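Hellström Opens Home Textiles Floor at Pistalcombe

March 29, 2021

Hellström is pleased to announce the opening of its home textiles floor at the Pistalcombe store. The new department brings bed linen, table linen, towels and curtains together on one level. Customers previously had to visit two buildings to see the full range.

The opening stock includes the Droltano collection of washed linen bedding, offered in 19 shades and in all standard mattress sizes. Duvet covers close with ties at the foot, and pillowcases are sold singly or in pairs.

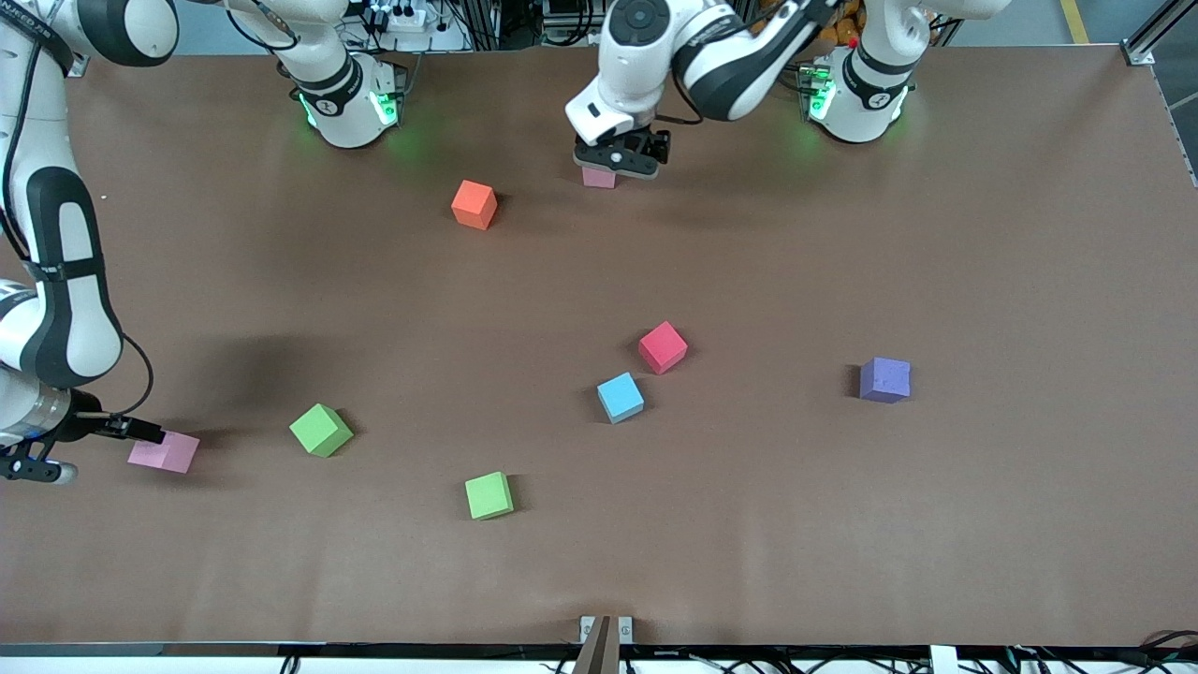
Ehsan Hassanpour wrote to ask that the older cotton percale sheets be kept in stock, as the linen is too heavy for summer in an upstairs bedroom. The percale range will continue in white and ivory, and fitted sheets will remain available in the deeper size introduced in December.

Curtains may be ordered made to measure. Customers are asked to bring the width of the rail and the finished drop they require. Fabric samples may be borrowed for up to one week against a deposit of $40, refundable when the samples are returned in good condition.

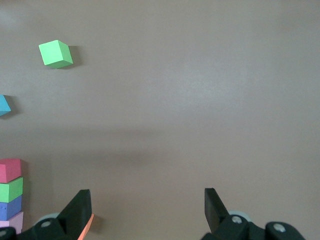

Can made-to-measure curtains be returned?
They can be returned only if there is a fault in the fabric or the sewing. Standard sizes may be exchanged with a receipt.

Zatard wool blankets have also joined the range, in single and double sizes. They should be dry cleaned or aired outdoors, and stored folded in a cotton bag. A repair service for bound edges is offered at the ground floor desk.

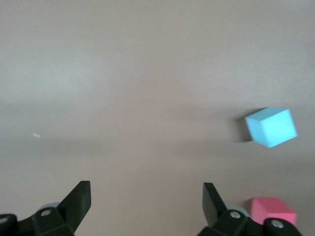 One reader asks whether store account holders will receive the usual spring discount on blankets. The discount applies to all bedding and blankets on the new floor, but does not extend to made-to-measure orders. Account cards should be presented at the time of purchase.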